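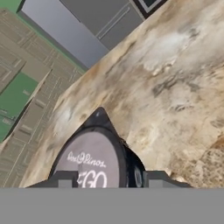

Why does my gripper lose its home position every time I power the arm down overnight?

posted by Iestyn Powell

I've got a small Sarkberg arm with the two-finger electric gripper on it, set up on a bench at the back of our shop. It picks up little tubs and sets them in a tray, all day long, and once it's going I have no complaints. But every morning when I switch it back on, the fingers think they're somewhere they're not. I tell it to open to 30 mm and I get something closer to 25, and then the first tub of the day gets a nudge from the left finger on the way down.

If I run the homing routine by hand it's fine until the next shutdown. I've been doing that for two weeks now and I'm sick of it. The arm joints come back perfect, it's only the gripper. Controller is the Telteson one that came in the package, and the gripper was bought used (I know, I know). The log gives me code 1210 at startup but it's listed as a notice and the arm runs anyway, so I ignored it at first. Is there a battery in there somewhere? Do I need to send the thing off?

Baoshan Yan

The gripper only remembers its finger position while it has power, so you need to have the controller home it at every startup. On a lot of these small electric grippers the motor encoder counts from wherever it woke up. The arm joints have the kind that know where they are no matter what, and that's the difference you're seeing. I wouldn't go hunting for a battery before you've looked at your startup settings and the gripper's own label or manual.

I had the same headache on our cell last July, with an older controller but the same style of gripper. What I ended up doing:

Put the homing call in the startup program, ahead of any move. Mine was sitting in the main program after the first approach, so it came down over the part with the wrong opening and then homed. Dumb, but that's how it was delivered to us.

Before you home it, have the arm go up to a clear spot. The fingers travel all the way open and then all the way closed, and if there's a tub between them when they close, the gripper takes the tub for its end stop and you've got a bad zero for the whole shift. Ask me how I know! I squashed one and then spent the morning blaming the tray.

Add a wait after the homing command. I use 2 seconds. If your controller gives you a "homed" signal, wait on that as well, so it can't move on without it.

Then look at the fingers themselves. With the power off and the air gap showing, try to wiggle each one by hand (gently, you don't want to backdrive it). A bit of play is normal. If one moves a lot more than the other, take the finger off, wipe the mounting face, and put the screws back with the right size key and a drop of the removable threadlocker. A used gripper has probably had fingers swapped on it a few times, and I'd bet at least one of those screws was put in by somebody in a hurry.

As for 1210, I'd look it up in the manual for your exact version before trusting anything you read on here, me included. On ours the "not homed" message was only a notice too, and you could change it in the settings so it stops the program. I'd do that. It's better to have it refuse to start than knock things around.

Ellis

Could be the cable. Mine did weird stuff in the mornings and I swapped the cable and it quit doing it. Didn't keep the old one so I can't tell you what was wrong with it. Worth a try if you've got a spare.

plullel

Agree with Baoshan on the startup homing, just adding one thing. Check which direction it homes in. Ours was set to home closed, and whenever we changed to thicker finger pads the zero shifted by the thickness of the pads, so every opening in the program came out off by the same amount. We switched to homing open and it stopped caring what pads were on there.

You said you ask for 30 and get 25. If that 5 is the same every single morning I'd look at pads and offsets first. If it wanders around from day to day, then it's more likely just not homed. Measure it a few mornings in a row with calipers before you touch anything, and write it down, because once you start changing settings you won't remember what it was doing before.

Iestyn Powell

Thanks all. Homing was in the main program, same as Baoshan's, right after the first approach. I moved it up to startup and added the wait. This morning it came up and gave me 30 on the calipers. The pads on mine do look like they've been replaced with something thicker at some point, so I'm going to check the homing direction too when I get a quiet hour. Haven't touched the cable.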